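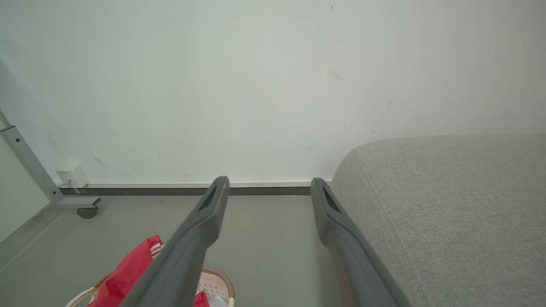
# Baseboard

A baseboard is the strip of trim that runs along the bottom of an interior wall, where the wall meets the floor. The British call it a skirting board, and I've also heard mopboard and base molding. I grew up saying mopboard and got corrected at a lumber counter when I was nineteen, so I've been a little touchy about the word ever since!

## What it does

Mostly it covers a gap. Plaster and drywall rarely reach the floor in a clean line, and wood flooring needs some room at the edges to swell and shrink with the seasons. The baseboard hides all that. It also takes the knocks from vacuum cleaners, chair legs and shoes, which a bare wall handles badly (drywall dents if you look at it wrong).

Some people run phone or speaker wire behind it. I did this in my first apartment and then put a nail straight through the wire, so I'm not the person to ask.

## Materials

Pine and poplar are the usual woods, with oak for people who want a stain finish. MDF is cheap and smooth and takes paint beautifully, but it puffs up like bread if water gets into it – keep it out of bathrooms. Offices, clinics and schools tend to use vinyl or rubber, which comes in long rolls, gets glued on and bends around corners. Tile and stone turn up in kitchens and in warm countries where the floor is already tile.

## Shapes

A plain flat board with a square top is the simplest, and I love it, dust and all. Then there's the eased or rounded edge, the ogee (an S-shaped curve), and the tall built-up kind you see in old houses, made of a flat board with a separate cap on top. A small rounded strip called shoe molding is often nailed along the bottom to follow a wavy floor. Quarter round does the same job and looks chunkier.

Height is a matter of taste and ceilings. In low rooms 3 inches is fine. My friend Perrine Pons has an old place with ceilings so high that anything ordinary looks like a ribbon somebody dropped, and she ended up with a three-piece base nearly up to her knee.

## Putting it in

Outside corners are mitered, meaning both pieces are cut at an angle and meet at the point. Inside corners can be mitered too, but most carpenters cope them: one board runs square into the corner and the other is cut to fit over its profile. Coping takes patience and a thin saw. Didier Guillot taught me how one April, on a hallway with 72 feet of trim and not a single square corner in it, and I still think of him whenever I pick up the coping saw.

Nails go into the studs and the bottom plate. The holes get filled, the top edge gets a bead of caulk, and then you paint.

## Paint or leave it?

White semi-gloss is the standard in American houses because it wipes clean. Painting the trim the same color as the wall makes a small room feel calmer, I think, although Anas Farouk and I have been arguing over that for years and he won't budge. Dark baseboards hide scuffs but show every speck of dust.

## See also

- Chair rail
- Crown molding
- Shoe molding
- Wainscoting

*Last revised 2019-01-02*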